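Darnutthorpe Makers › Projects › Robots and motion
Thread: Home arm build, soft black fingers, finally reaching for things

staniforth_lane
Posted 10 February 2023

Update on the arm, for those who followed along in January. The Kultico shoulder joint is back in after I reprinted the bracket, and the wrist camera now talks to the laptop without dropping out. I swapped the hard printed fingertips for black rubbery ones and they are a big step up. My plan is to have it pick a bottle off a table at home and set it down somewhere else by the end of the month, no markers, no tape on the table.

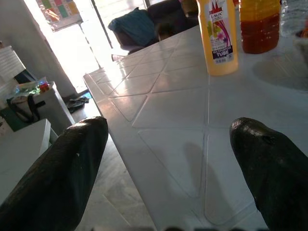 I'm running the approach slow, with the gripper wide open, and the last stretch is done on the camera alone. Depth is a guess from how fast things grow in view. I have 9 saved runs to compare and the arm ends up in nearly the same spot each time.

gridlock2137
Nearly the same spot is doing a lot of work there. How near? I went down the one-camera road with my Plarnel arm and it was fine until the sun moved. You have a shiny tiled top with daylight bouncing off the far end. Your tracker is going to latch onto a glare patch sooner or later and drive straight at it.

staniforth_lane
Four millimeters side to side. Haven't measured front to back yet.

gridlock2137
Front to back is the one that knocks things over.

Lamduan Chareonsuk
I'd worry less about glare and more about the see-through bottles. The yellow one with the label is easy, any cheap color filter will find it. The amber one and the clear one will look different every hour. My own sorter was great on labels and useless on clear plastic, and I spent six weeks pretending it was a lighting problem.

Also, why three bottles side by side? With the fingers that far open you need room on both sides of whatever you grab. Start with one.

staniforth_lane
Because a real table has stuff on it. If it only works with one bottle in the middle of nowhere, I've built a very slow claw machine.

benchrat_oly
I'm with Lamduan. Get one bottle working, then clutter it up. Also check your fingertips now and then, mine got scuffed and started to slip on smooth plastic.

gridlock2137
Clutter is fine by me. What I don't buy is "end of the month". We've had four arm threads on this board and I can't find a single one with a log of actual picks. Nice joints, nice cable runs, no numbers. Post the failures too.

staniforth_lane
Fair. I'll put up the whole log, bad runs included. I still think the camera is enough for a squeeze bottle that size.

Lamduan Chareonsuk
For that one, maybe. Try it at noon and again at dusk before you say so — and put an inch of water in it so it doesn't skate when a finger brushes it.

gridlock2137
Front to back number first please.

staniforth_lane
Digging out the calipers tonight.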